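11 février 2020, carnet d'atelier

Bon, je reprends le carnet après une semaine de silence, je n'ai pas d'excuse sinon le montage de la bande-annonce. Mohammed-Awal est rentré hier de Guimarães avec les rushes de la deuxième équipe et on a passé la matinée à tout décharger sur le serveur. 17 cartes, dont deux mal étiquettées (je ne dirai pas par qui, il se reconnaîtra en lisant). Tout est copié, somme de contrôle vérifiée, les cartes peuvent repartir.

Côté casting, le rôle de la pilote n'est toujours pas attribué pour « Zilville ». La production nous avait promis un nom pour la fin janvier, puis pour début février, et maintenant on me parle de « très bientôt ». Ça m'embête parce que sans sa taille ni son gabarit, impossible de lancer la combinaison, et l'atelier costumes de Troltach demande 40 jours entre le moulage et le premier essayage. Kofi propose de partir sur la doublure cascade et d'ajuster ensuite. Je suis pour, à condition de garder de la marge aux épaules, on s'est déjà fait avoir là-dessus sur « Bunbridge » et j'ai encore le souvenir des coutures reprises à minuit dans le couloir !

Scène du hangar (la 22) : nouvelle version du scénario reçue ce matin, pages roses. Le dialogue entre les deux frères est coupé de moitié, tant mieux, il traînait. Par contre l'arrivée du vaisseau passe de la nuit à l'aube, donc toute la prévisualisation est à rééclairer. J'ai fait un essai rapide avec un soleil très bas, à gauche cadre, et un peu de brume. C'est joli mais on perd complètement la silhouette du train d'atterrissage. À revoir avec un contre plus froid. J'ai gardé les deux versions dans le dossier du jour, suffixes a et b. 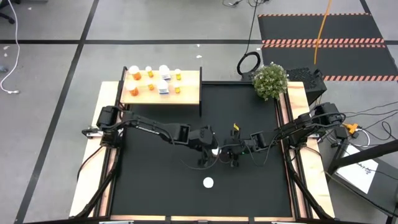 Les deux bras noirs, pinces vers le bas, côte à côte vers le milieu de la table.

Son : écouté les maquettes du compositeur au casque, puis sur les enceintes de la petite salle. Le thème principal me plaît beaucoup, vraiment, surtout l'entrée des cuivres. Le morceau de la poursuite, moins. Il a mis des percussions partout et dès qu'on ajoute les moteurs on n'entend plus qu'une bouillie (mes notes disent « soupe », j'étais fatigué). Je lui demande une version allégée, avec les pistes séparées cette fois.

Maquette de la ville basse : la première couche d'apprêt a fait des cloques sur les toits du quartier du port. Kofi pense à l'humidité du local, moi je penche plutôt pour la bombe, on avait ouvert un nouveau lot. Test lancé sur deux chutes, une avec l'ancien lot, une avec le nouveau, même local, même temps de séchage. Résultat demain. En attendant on ne touche plus aux toits, et merci de ne pas poser vos cafés sur le phare.

Petite discussion au déjeuner sur l'ordre des films de la saga. Mohammed-Awal soutient qu'il faut montrer le préquel avant, moi je trouve que ça tue la révélation du père. On n'a rien réglé du tout. La sortie reste annoncée pour mai de l'an prochain de toute façon, les gens verront ça dans l'ordre qu'ils veulent.

À faire :
- renvoyer le devis corrigé des fonds peints (il manque la toile du port)
- relancer la production pour la pilote, encore
- nettoyer la nomenclature des plans 15 et suivants, il y a des doublons
- commander du ruban de marquage, on est au bout du rouleau, au sens propre
- demander à Troltach s'ils gardent les moules du premier film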